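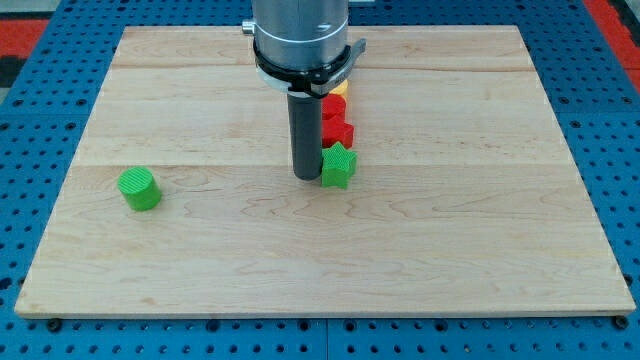
Pushing Things Around: what we changed in the Astach planner
Speaker notes, Wudutgate meetup, March
Ayantu Yilma

Opening

Say hello, thank Bram Jacobs for organising the room and for answering all my emails about the projector. Mention that I'm happy to take questions as we go, and that if I talk too fast somebody near the front should please wave at me.

So, the topic. We have an arm with one stick for a finger and some coloured blocks, and we'd like to tell it in plain words what to move and where. "Push the green cylinder over to the star." That's the whole job. It can't grasp and it can't lift, so everything has to happen by sliding, and sliding is a lovely, annoying problem that I've grown very fond of over the past while.

(Ask for a show of hands: who has written a push controller before? If it's more than a few people, skip the next section and spend the time on the log viewer.)

Why pushing is fiddly

When you push a block with a round finger you touch it along a thin line. If that line is a bit left of where friction would like it to be, the block turns as it goes, and then it slips off the side, and the finger carries on happily through bare space while the planner believes it's still moving something. A cylinder is the worst for this. A star can be kinder, as the finger may settle between two points, but then you have to know which way the points are facing.

Our first version planned the whole push in one go and played it back. I'll be frank with the room that it looked great in simulation. I was quite proud of it for a fortnight or so.

What we do now

Plan short, look again, plan again. The loop has three parts and I'd like to take them slowly.

Perception gives us a colour, a shape and a position for each block, along with a confidence score. We look for colour first and shape second, because colour is cheap and shape is where we get into trouble. From a low angle a block at the back of a line is mostly hidden by its neighbours, and a red cylinder behind another red block can come back as one long red blob. We used to throw those out. Now we keep them with a low score and remember what we thought was there a moment ago. (Bram will ask about the memory going stale. It does. We drop it after 500 milliseconds and I'd be glad to hear a better number.)

The planner picks a contact point on the far side of the block from the goal, and a route for the finger to get there without brushing anything else.

Control then pushes for 11 millimetres at most before handing back. It sounds timid, and it is! But short pushes mean small mistakes, and small mistakes are easy to fix.

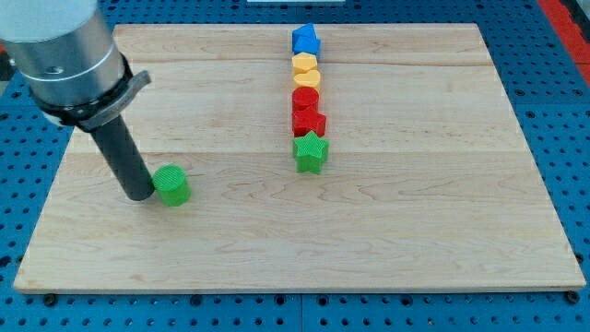 Getting round to the other side of a block was the part that took us longest. If the finger is on the left and the goal is on the right, splendid, go ahead and push. If the goal is on the left, the arm has to travel round, and our old route cost only cared about distance, so it would skim past the block with next to no clearance and nudge it on the way. Then perception would see that the block had moved, the planner would choose a fresh contact point, and the finger would skim past it again. We called this "the dance" and there are some very long logs of it.

The fix was small. We added a cost for being near any block we aren't currently meant to touch, and we let the finger rise before it travels when the detour is longer than 90 millimetres. Please don't forget to say that the rise height is a setting in the config file, as two people have written to me thinking it was hard-coded.

Crowded rows

Blocks standing close together in a line are a different matter. Push the front one back and you push the lot. For now the planner checks whether the push path runs into a neighbour, and if it does, it tries to work the front block out sideways first. I don't love this. It's a rule sitting on top of a planner that ought to work it out for itself, and Ravi-style hand-written rules – no, cut that, just say "hand-written rules" – do have a way of piling up.

Tooling

Switch to the Toser viewer here. (Have it open beforehand, it's slow to load.)

Toser lines up three things on one timeline: the camera view, what perception believed, and what the planner asked for. Scrub to a moment where the belief and the camera disagree and leave it up on the screen for a bit. People need time to find it. I've been through up to 200 of these runs by hand and I still miss things.

Mention that D'Souza wrote the export script, and that the format is plain text, one line per control step, so anybody can read it with whatever they like.

Closing bits

Still to do: better shape scores for hidden blocks, and instructions that name a spot with no block in it, such as "the bottom right corner". Also spelling mistakes, which the language part handles quite badly at present.

Thank everyone again, leave the repository address up, and remind people that the side door locks at 9 pm.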